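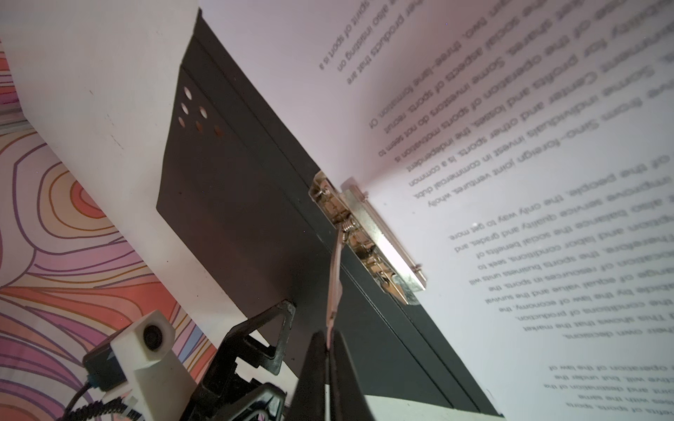 How to read a conference abstract about a cave-exploring robot without getting sold

Missions > Reader guides > Checking claims

News Guides Archive Newsletter Contact

Last updated: May

Every year a fresh batch of abstracts promises a robot that will map lava tubes on the Moon or Mars by itself. Some of that work is good. Plenty of it is a parking-garage demo with a Mars picture on the title slide. I've been fooled more than once, and the steps I use now take less than an evening. You don't need an engineering degree, but you do need the abstract itself. A news story about it will have lost most of the parts you want.

Step 1. Find the verb

Print the abstract and underline every verb attached to the robot. "Navigated," "mapped" and "returned" are claims about something that happened. "Will enable," "is designed to" and "could support" are plans. The Nondier abstract that went around our club had one past-tense verb in it, and that verb was "presented."

Step 2. Find the place

Look for the test site. A natural cave is worth more than a mine tunnel, and a mine tunnel is worth more than a hallway with gravel on the floor. If the site is called "Mars-analog" and given no name, write "unknown" in the margin and move on. Don't fill it in from the photos. Press photos are picked because they look good, and they may be from a different trip. 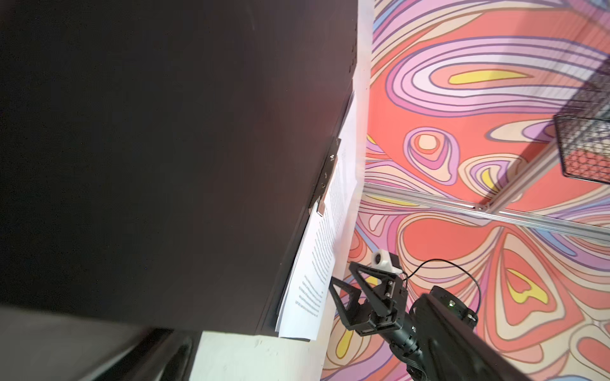
Printed sheets, set in small type and narrow columns.

Step 3. Ask how far it went with no help

"Traveled 1,000 meters" sounds great until you notice it's the total for a whole season. What you want is the longest single run with no human input. Zatbridge listed 1,000 meters for its walker, and deep in the poster the longest unassisted run was 100. That's still decent for a dark tunnel, so why bury it?

Watch the word "intervention" too. One team counts it only when someone picks the robot up. Another counts every tap on a remote. If the abstract doesn't define it, the intervention number is useless to you, and I'd cross it out.

Step 4. Check the radio

Rock blocks radio. A robot deep in a cave has to carry a cable, drop relays behind it, or go silent and come back. Any abstract about caves should say which. If it says none of these, I assume a person was standing nearby with a laptop until shown otherwise. Qusai Nimri, who edits our newsletter, thinks this is unfair to student teams with tight word limits. Maybe so, but one sentence would cover it. 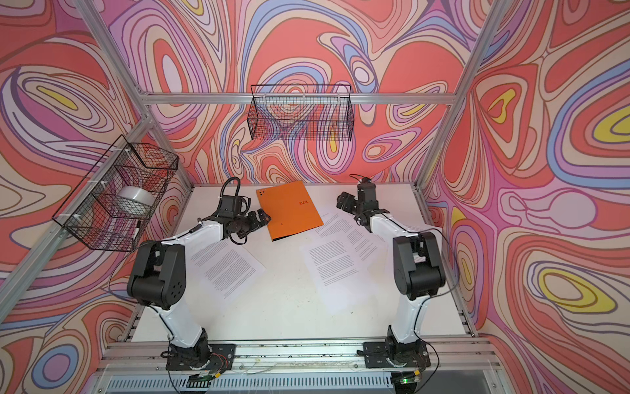 Two arms face each other over an orange folder and three printed sheets.

Step 5. Look at what it weighs and what it eats

Lower gravity helps a legged machine carry its own weight. It does nothing for the battery in a cold cave with no sunlight. Write down:

- mass with the sensors on, since the bare number is often the one quoted
- run time in the dark
- where the computing was done, on board or over a link
- whether the processor is one that could survive the trip

That last one sinks a lot of claims. A fast desktop graphics card is a fine research tool, and it tells you very little about what a flight computer could manage.

Step 6. Count the tries

A video shows one run. Ask how many runs there were and how many failed. The Fodia group reported 6 runs and said which 2 ended with the robot on its side, and I trust them more for it. A team that reports "robust performance" and no number gets no credit from me. With fewer than 10 runs I wouldn't repeat a success rate as a percentage at all.

Step 7. Write to the authors

Keep it to two questions. Oona Karppinen sent one of these on a Sunday and had a straight answer before lunch: the stairs in the video were climbed under remote control. Youssra Ouazzani has been waiting on hers for months.

If your abstract makes it through all of this, read the full paper when it comes out and start again at Step 3. The distances have a way of shrinking between the two.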